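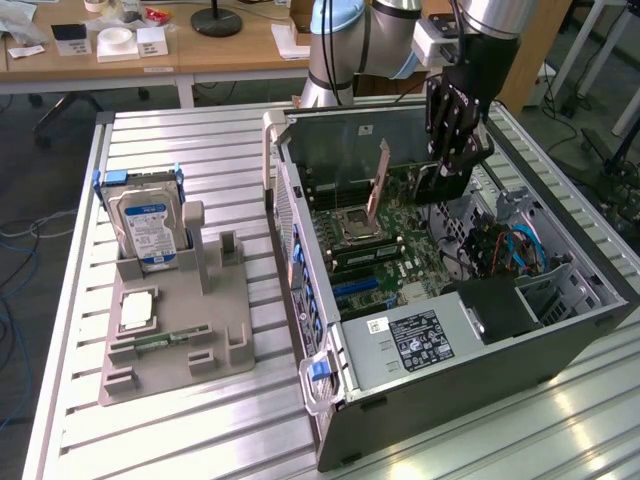
## Taking an old tower apart without losing track of the pieces

I've pulled apart a good many desktop computers over the years, and what I wish I'd learned sooner is that the screwdriver work is the easy part. Keeping everything in order while you do it takes more care, so let's spend a little time on that before you grab anything.

**1. Unplug it and lay it down.** Pull the power cord, hold the power button in for 10 seconds, then lay the tower on its side so the opening will face up. Take the side panel off and put it well out of your way (I once stepped on mine, and it never did close right again).

**2. Give every part a home.** A tray with slots is lovely for this. The hard drive can stand upright at the back, still in its blue carrier, with the processor lying flat in its own recess and the memory stick resting in a groove in front. An egg carton lined with antistatic foam will do for the small stuff.

**3. Memory first.** Press the clips at the ends of the slot and the stick pops up. Hold it by the edges, please!

**4. Then the drive.** Unplug both of its cables by the connectors, never by the wires, and slide the carrier out of the cage. Tuck the loose cables back where they won't flop over the board.

**5. The processor last.** With the cooler off, ease the lever down and out to the side, let it come up slowly, and open the metal frame. Lift the chip straight up by its edges. Once the socket is empty, keep your fingers and your sleeves well away from it. If you have the plastic socket cover, snap it on now.

**6. Leave the power supply closed.** You can unscrew the whole unit from the case if you need to, but please don't open it up.

Going back together is the same list from the bottom up, with fresh thermal paste under the cooler. Take your time over it, and stop for coffee if a part won't seat.

Mawuli Agyeman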